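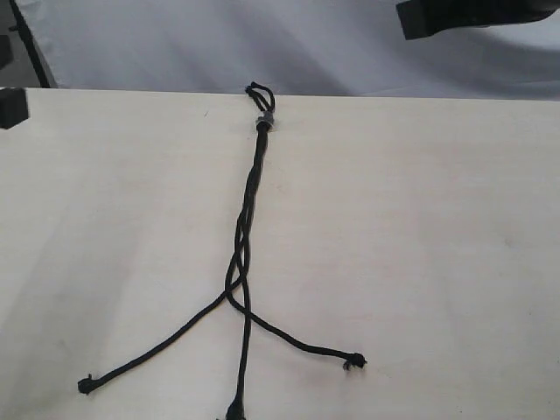

Mitidthorpe Local News Desk, Public Records Team

Good evening, and thank you all for coming out, I know the Flirnholm road is no fun in January. (Pause, let the back rows settle.) I want to talk about patience tonight, and about the 2761 pages the harbor office finally sent us after 38 letters, bless them. We read every page at my kitchen table, with a great deal of soup! Start with the Fourie contract, slide 2. Read the clause out loud, slowly. Then tell the story about the wrong fax number, if there's time, and take questions from the floor.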